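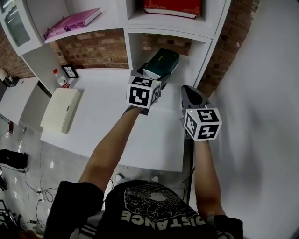
Filed under: Grant Reports / Community Learning

Progress report to the Skinner Fund, period ending June

The adult reading program at Corklow has now run for 10 months. This report covers the second half of the grant period and sets out what has been spent and what is still to do.

Enrollment stands at 66 adults across the two sites. Most come to Corklow in the evening. The Tirnlow group is smaller and meets in the morning, which suits parents and people on late shifts. Attendance at Tirnlow dropped in the spring when the bus route changed – we moved the start time to 9:30 and most of the group came back.

We have trained 4 new tutors. One has since moved away and her learners were placed with Donnie Tosh, who now has a full load. We do not plan to add learners at Corklow until another tutor is ready.

The large-print books ordered from Lellach came late and one title was out of stock. The supplier gave a credit, and we have asked to put it toward workbooks. Spending on books is under budget. Spending on room rental is over, as the Tirnlow rate went up in the new year. We ask the Fund's permission to move money between those two lines. The total would stay the same.

Still to do: finish the end-of-year reading checks, replace the worn spelling cards, and settle the fall timetable with both sites. Three learners want to prepare for the high school equivalency test, and we are looking for a math tutor to work with them from September.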